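Home | About | Projects | Reports | News | Contact

Clitholm Rural Water and Power Project
Progress report to the Manolakis Fund
June 30, 2022
Prepared by Filippos Chatzigeorgiou, project manager

Work since the last report

The second group of solar pumping systems is in the ground at Fleltarik. We have now installed 13 of the systems covered by the grant, and 2 more are waiting for their controllers. All of the installed systems have passed the eight-hour flow test and have been signed over to the farms that use them. Copies of the signed forms were sent with the spring invoice.

The deepest well in this group is 70 meters. We had planned to use the standard pump there, but the test draw showed the water level dropping too far in the afternoon, so we changed to the smaller pump and set it to run longer each day. The farm fills its tank by evening and has not asked for a change. The larger pump has gone back to the Janeck store and will be used at one of the northern sites.

Total panel area has not changed from the plan. Two of the ground mounts had to be moved to avoid a buried irrigation line that was not on the drawings we were given. The extra trenching was done by our own crew and is charged to the site labor line.

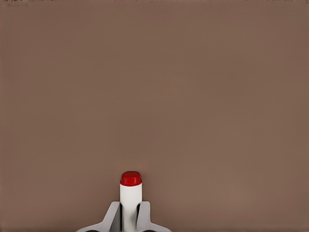 Costs

Spending is under budget on panels and mounts and over budget on freight. The freight overrun came from splitting one shipment into two after the supplier ran short of cable. We ask to move money from the mounts line to the freight line to cover it. The total grant amount would stay the same. A revised budget sheet is attached as Annex B.

Pipe prices rose again in the spring. We bought 848 meters of pipe at the old price before the increase, enough for all the remaining sites except the last one on the Janeck road.

Problems

Dust on the panels is cutting output more than we allowed for. Sites beside unpaved roads are the worst. We have asked the farms to wash the panels every other week and have left a brush and hose fitting at each site. Some farms are doing this and some are not. Sotiris Karamanlidis is visiting the ones with low readings and will report on them separately.

One controller failed in its first week. It was replaced under warranty, and the site was without pumped water for three days. We now keep a spare controller at Janeck.

The data link at the upper Fleltarik site drops out in bad weather. Readings are stored on the unit and sent when the link comes back, so the monthly totals are complete, but the daily page on our website sometimes shows a zero. We are looking at a taller antenna mast.

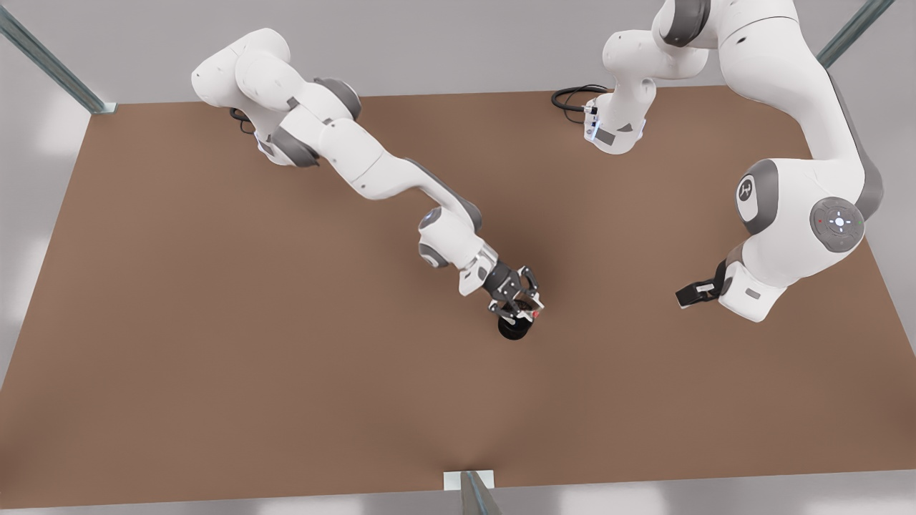

Two white robot arms with gray joints at a brown tabletop.

Training

Operator training was held at Clitholm and again at Fleltarik. It covered starting and stopping the pump, reading the controller screen, cleaning the panels, and what to do when the tank float sticks. The printed guide has been corrected where the wiring colors were listed in the wrong order. Anyone holding the old guide should throw it away.

Next steps

The two waiting systems will be finished when the controllers arrive. Drilling at the last Janeck site depends on the permit, and we have been told to expect an answer in September. If it is refused, we would like to use the money for a second storage tank at Fleltarik, and we will write to the Fund before making any commitment.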